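Notebook, April, speaker and headset bench

Started at 8:40 with the Pellard speakerphone, which came back from the repair folks in the same padded box we sent it out in, foam and all. I let it charge through my first coffee and then paired it with the old laptop and the new one. The old laptop took to it right away. The new one wanted the Drerier dongle and wouldn't hear of anything else, so I used the dongle and wrote that on the blue card.

Sound first. I put it in the middle of the long desk and called Rekha Khurana, who was kind enough to sit in the small room with the door shut and read me the back of a cereal box for as long as I needed. Voices are fuller than on the Gazi, especially low ones, and I could walk to the window and back without her asking me to repeat myself. The Gazi is still nicer to listen to music on (I had it going over lunch, and I'm not sorry!), but for calls I'd reach for the Pellard every time.

The thing I don't love is the buzz. It sits up near 2000 Hz and comes in only when the volume is two steps from the top and the unit is plugged in at the wall. On battery it goes away completely. I tried two different cables and got the same buzz from both, so my money is on the charging board and I'd like somebody with better ears than mine to have a listen before I write it up properly. 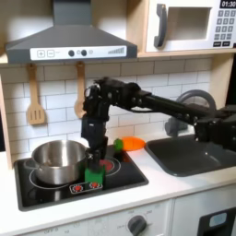
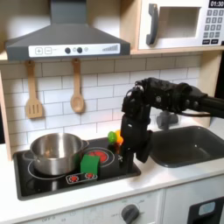
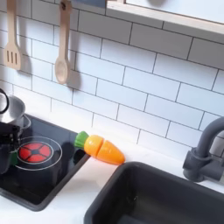 The play kitchen, three views. Green block over the cooktop in the first.

After lunch I went on to battery life. The Pellard ran 465 minutes on one charge, counting yesterday's stretch on the spare unit's settings, with the volume at the halfway mark and a call open the whole time. That is a good long day of meetings, longer than I'd ever want to sit through. The light goes amber well ahead of the end and there's a spoken warning too, in a voice a good deal louder than the call itself - Rekha jumped, and so did I.

Firmware is the usual muddle. The Laltmont updater found the speakerphone on the second try and then sat at the last bit of the bar so long that I went and washed my mug. It did finish. Mute now stays on when you switch between phone and laptop, and I'm so pleased about that, having been caught out by it more than once.

Still to do: buzz test on the spare unit, same outlet, same cable. Try the pouch zipper with the dongle inside, it looked tight. Give Rekha her cereal box back. The blue card is in the top drawer with the Gazi notes.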